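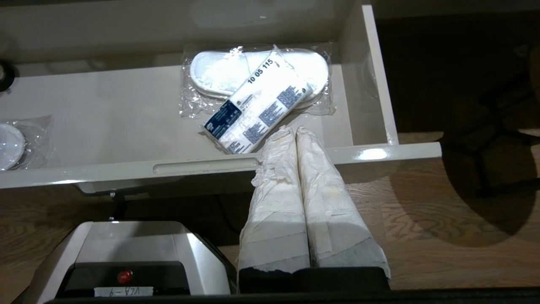 Petrică Iordache wants to know why anyone needs a written rule for opening a drawer. He left that under my last post, along with the view that a drawer is a box with one side that moves, and that his arm had been pulling them open since June on nothing but good intentions.

Fair enough. I used to think so too. Then I inherited a log of 500 drawer runs from three sites that had never spoken to each other, and found that "done" meant something different at each one. At Folham it meant the drawer was open. At Alvarado it meant the item had been picked up. At Stovdale it meant the operator had gone to lunch.

So below is the practice we now use for household drawer work. Kament, our checklist, is short on purpose. People will read two pages. They will sign four pages, which is a different activity.

Filed under: Manipulation > Good Practice

1. Before the arm moves

Write down what the task is in one sentence, with an end state in it. "Drawer open far enough to reach the contents, fingers clear of the front panel" is an end state. "Interact with drawer" is a horoscope.

Look at the finger covering. If you wrap your fingers in paper, tape or cloth, the wrap is part of the tool and gets inspected like one. Check for loose flaps, worn patches and anything sticking out at the tip. Replace it at the start of a session and note that you did. A fresh wrap and a tired one don't grip the same way, and your data won't tell you which was which.

Find every cable near the wrist and run the arm through its full reach by hand, or at crawl speed, before you trust it. Cables like handles. The feeling is mutual. 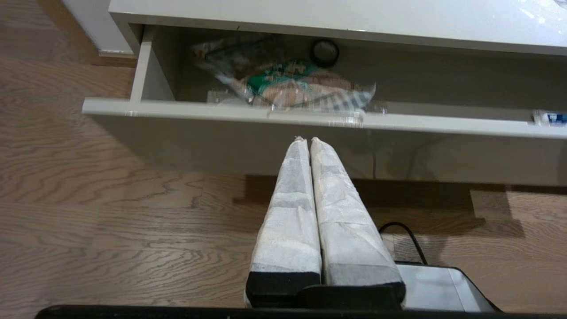
Petrică Iordache

(He has agreed to be listed as a reviewer on this section, on the condition that I stop quoting his comments. We'll see.)

2. Opening

Set a force limit for the pull and a separate one for the end of travel. Most drawers stop politely. Some stop like a parked truck, and the ones in low, light cabinets will bring the cabinet along for the ride.

Approach slowly, straight on to the front panel. Pull along the line of the runners. If the limit trips, back off, record it as a stop and start over. Don't nudge the limit up "just for this one." At Alvarado they nudged it up just for this one 30 times.

Once the drawer is open, keep the tips out of the gap under the cabinet top until you've decided to go in. Parking over the front edge while somebody thinks is how lips get chipped.

3. Reaching in

Glossy white interiors are hard on cameras. Set exposure on the inside of the drawer, with the room lights as they'll be during the run, and leave it alone after that. Clear plastic wrap is worse again — it glares, it crumples, and it changes shape when you touch it. Log wrapped items as their own class.

Leave the contents as a person would leave them. I know the temptation to tidy. A drawer with everything lined up in the middle is a test of your tidying. 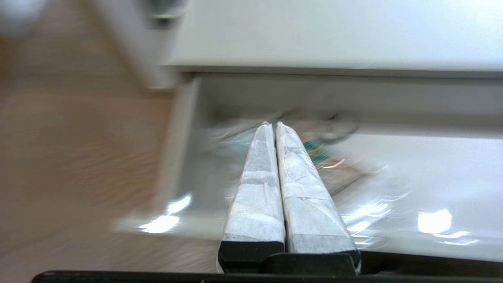 Reading time: 2 minutes left, longer if you argue

4. Speed and blur

If the wrist camera is what you use to decide things, don't decide while the wrist is moving fast. Stop, let it settle, take the frame, then act. Smeared frames can stay in the recording. They shouldn't be used to label items, however sure the labeler feels about the green thing.

5. Closing out

Every run ends in one of three words: complete, stopped or abandoned. Add a reason for the last two. Whoever watched the run writes it down before the next one starts, with the time of day.

Then have a second person go through a sample of the log without seeing the first person's verdicts. We did this at Folham and the two sets disagreed on nearly a fifth of the runs, mostly over whether "open" includes "open a bit." Ours now says how far, in the task sentence, which takes you back to step 1.

Changes and complaints go in the comments. Petrică has already started.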